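Cleaning cloth

A cleaning cloth is a piece of fabric used in the home for wiping, dusting, drying and polishing. It is usually square or rectangular, and it is kept near the place where it is used, or together with other cloths in a box, drawer or bucket.
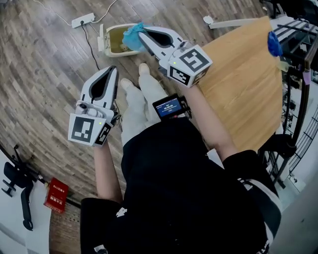
Names

In everyday American English the words "rag", "dust cloth", "dishcloth" and "wipe" are all used for cleaning cloths, but they do not mean exactly the same thing. A rag is normally cut from old clothing or bed linen. A dishcloth is used with water and soap at the sink. A dust cloth is used on furniture. The word "wipe" is mostly used for a cloth that is thrown away after one use. A dish towel, which is larger and is meant for drying, is sometimes counted as a cleaning cloth and sometimes not.

Materials

Cotton is the oldest of the materials which are still common. It absorbs water well and can be washed at high temperature, but it leaves lint on glass. Linen leaves less lint and is often chosen for drinking glasses. Cellulose cloths, also called sponge cloths, are stiff when they are dry and become soft in water. Microfiber is made of very fine synthetic threads, in most cases polyester together with polyamide. It picks up dust without any cleaning product, and for this reason it has replaced cotton in many households.

Fabrics with a metallic thread, such as those sold under the name Lurex, are made for clothing and decoration. They are not suitable for wiping, as the thread can scratch a polished surface.

Colors

Many cloths are sold in packs of several colors. The color has no influence on how the cloth cleans, but it can be used to keep the cloths of different rooms apart. One usual arrangement is blue for general surfaces, green for the kitchen, yellow for the washbasin and red for the toilet. There is no single rule, and packs from different sellers follow different orders. Light colors show dirt sooner, and the user can see more easily when the cloth must be changed. Dark colors may release dye in the first washes and should be washed separately at the beginning.

Folding and storage

A cloth which is folded two times gives eight clean faces, if it is opened and turned again during the work. This method is taught in many cleaning courses. A cloth that is used crumpled in the hand has no definite faces, and dirt from one place is easily carried to another. For small spills and for corners the crumpled cloth is nevertheless practical.

Clean cloths are stored folded, rolled or simply dropped into a container. A plastic box with a hinged lid keeps dust away and can be opened with one hand, and it may stand on a shelf or on the floor beside the work. The cloths must be fully dry before the lid is closed. Damp fabric in a closed box gets a sour smell within a short time, and mildew can form. Used cloths should have their own container, preferably one that lets air in.

A plastic container for cloths can become stained inside, especially when it was used before for food, oil or wood finish. Some stains go into the surface of the plastic and cannot be removed by washing. If the stain does not rub off on a white cloth, the container can normally be used further.

Use on floors and wood

On wooden floors and tabletops the cloth should be only slightly damp. Water that stays between boards can cause swelling. The wiping follows the direction of the grain, and the surface is dried afterward with a second cloth. Wet cloths should be kept away from power strips and cords lying on the floor. Before the floor near a power strip is wiped, the strip is unplugged from the wall and moved to a dry place.

Washing

Cotton and linen cloths can be washed with towels. Microfiber is washed without fabric softener, which covers the threads and reduces their effect, and without cotton articles, whose lint sticks to it. A tumble dryer may be used at low heat. Small tags sewn to the edge give the washing instructions. Some users cut them off, as a stiff tag may leave marks on soft finishes.

Disposal

Cloths of pure cotton or linen that have not been in contact with chemicals can be composted after they are cut into small pieces. Microfiber cannot be composted. Cloths soaked with linseed oil or similar finishes can heat up and catch fire without a flame. They are spread flat outdoors until they are hard, or kept under water in a closed metal can until they are handed over as hazardous waste.

See also

Dish towel
Dusting
Microfiber
Sponge cloth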